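## 4. Recording a folding session

If you've got this far, the wristbands are charged, paired and showing up in Jitar, and you've done the calibration wave from section 3. Now comes the bit we all joined the club for: teaching the arm to fold towels by doing it ourselves, over and over. I wrote these steps up in May after running most of our sessions, so they lean towards how I do things. Shout if yours is better!
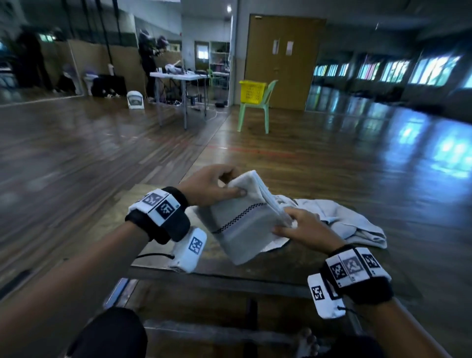
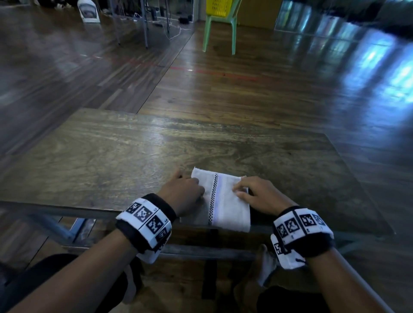
Towels on the table, a marker band on each wrist.

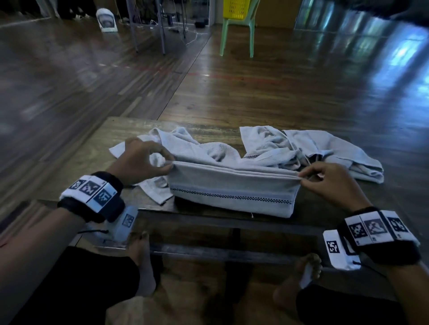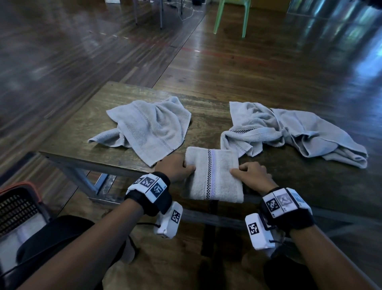
1. Sit down before you strap in. Pull the table close enough that you can reach the far edge without leaning, and get your knees comfortable, because you'll be there for a while.

2. Put the bands on snugly, markers facing up when your palms are down. Give each one a little twist. If it slides, go one notch tighter. The small module should hang under your wrist with its cord free (mine always finds a way to loop round my thumb, so check that too).

3. Open Jitar and start a new session. Type your initials, then the task name, then the table height. Please use **towel-long** or **towel-square** for the task name and nothing else. We had 13 different spellings last term and I had to fix every one by hand.

4. Hold both hands still over the table until both wrist icons go green. If one stays amber, tilt that hand slowly towards your face and back again.

5. Press the foot pedal, wait for the beep, and fold. One towel per take. Go at the speed you'd fold at home if you weren't in a rush.

6. When you're done, rest both hands on the towel, hold for a slow count of two and press the pedal again. The pause matters more than you'd think. Lepik uses it to find the end of the take, and if you whip your hands away it chops off your last fold.

7. Shake the towel out, drop it back with the others and go again. A full set is 25 takes. Have a break after each set, with the bands off.

> **Note:** Don't tidy the spare towels. I know, it's tempting. We want them landing differently every time, or the arm only learns to cope with a neat pile.

> **Caution:** Never unplug a wrist cord while Jitar is recording. The file won't close properly and you'll lose the whole set, as I did with 18 perfectly good takes. Stop the session first, wait for the light on the module to go out, then unplug.

### If you fluff a take

Keep going if you can. A corner that slips and gets picked up again is useful, and Severino Soler (who looks after our training runs) would like more of those. Only bin a take if you stopped halfway, got up, or scratched your nose. To bin it, hold the pedal down until you hear two beeps.

### Saving your work

1. End the session and leave Jitar open until the upload bar fills.
2. Check the number of takes in Ferier against your own tally. If they don't match, write both numbers in the log.
3. Put the bands back in the Bulden case, left band on the left. They look the same but they aren't, and swapping them means calibrating all over again.

We've got 356 good takes so far, and most of them are towel-long, so if you don't mind which one you do, pick towel-square! Section 5 covers playing a take back and trimming it. You can do that from home, as long as you've asked Severino for a login.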